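## 4. Recording reach episodes at the refrigerator station

This section covers data collection for the Luka reach-and-place policy. Complete section 3 (joint zeroing) first. The reference set holds 1343 episodes; a new site needs 194 of its own before fine-tuning.

1. Stand the robot beside the refrigerator, both feet flat, torso turned toward the doors.
2. Lead the cables down the robot's back to the floor. Keep them clear of both feet.
3. Start the logger and wait for the joint stream to settle.
4. Run the reach from the operator station. Hold the end pose for 2 seconds, then stop the logger.

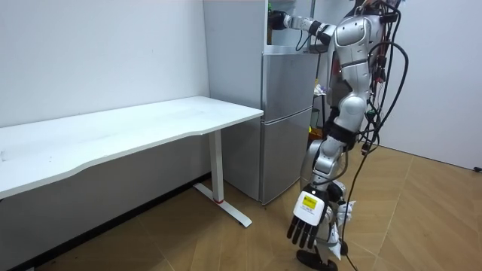 Szabolcs Szénási: the hold in step 4 should stay in even when the reach fails. We trimmed it from failed runs at Isden, and the policy learned to pull back early.

The hold has been kept for all runs in this revision. Mark failed runs with the flag `F` and do not delete them.

> **Caution:** Keep one person at the emergency stop whenever the arm is above shoulder height. Do not reach between the robot and the refrigerator while the motors are powered.

### 4.1 Fixed objects

The base policy is sensitive to changes in the background. In the Ospina trials, moving one item between episodes raised the final position error more than a change in lighting did. Choose the layout before the first episode and keep it until the batch is closed.

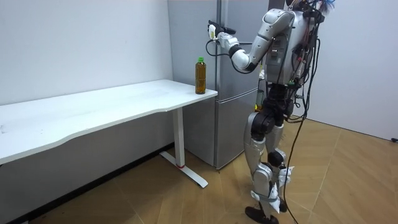
Episodes are grouped by layout, and each layout has its own ID in the batch file. Enter every item on the desk, with its position relative to the nearest corner. For the layout with the bottle of brown tea, the entry is `bottle, green cap, upright, far right corner`. An item held in the hand goes in the `grasp` field, not in the layout. If anything is moved by accident, close the batch and open a new ID – do not try to put the item back by eye.

5. Save the batch and check that the episode count matches the logger.
6. Replay one episode at half speed with the motors off.
7. Copy the batch to the Brorkville server before powering down.

**Note:** Episode numbers continue from the last closed batch. The first free number for this release is 1367.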